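Our kitchen corner is back, and it has shelves!

If you walked past the back room at Forklow in April, you'll remember the smell of paint and the boxes stacked all the way down the hall. Sorry about that. I was the one who said it would be quick (it took 40 days, and I've heard about every single one of them). But the drinks corner is open again as of this week, and I couldn't be happier with how it came out.

The big change is the white built-in unit along the brick wall. We went back and forth on painting the brick too, and I'm so glad the red won. The open shelves go up in steps, so the short folks among us can reach the cups on the low ones and the taller stuff can live up high. The tabletop is all one white surface now, and it wipes down in seconds. The old one had that crack where the sugar went to live forever.

We paid for it out of the spring bake sale, which brought in $894, plus what was left over from last year's picnic. Thank you to everybody who bought a lemon bar. I ate 6 of them myself, so I feel I did my part.

Now for the jugs. A lot of you asked whether the old ones were coming back, and the answer is mostly no, the lids had gone missing years ago. The pink one is staying out on the table, though. I love that thing! It has a proper lid with a little round knob on top, and a handle that's easy to grab. Please keep the lid with the jug when you put it away. I'll be checking.

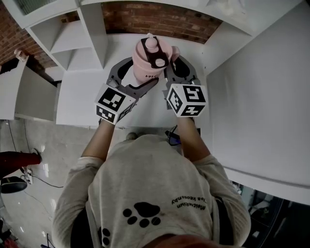
Forklow Social Club, Kitchen and Drinks Team

A few house rules while we settle in. Cups go back on the shelves upside down. Tea and coffee are still 50 cents in the tin, same as before, and if you finish the milk, write it on the list by the door. The fridge gets cleared out at 4 p.m. on the last day of each month, so put your name on anything you want to see again.

We still need a drying rack and a better trash can, preferably one with a pedal. If you've got either sitting in your garage, drop me a note in the club box or catch me at the next coffee hour. I'll be the one guarding the lemon bars.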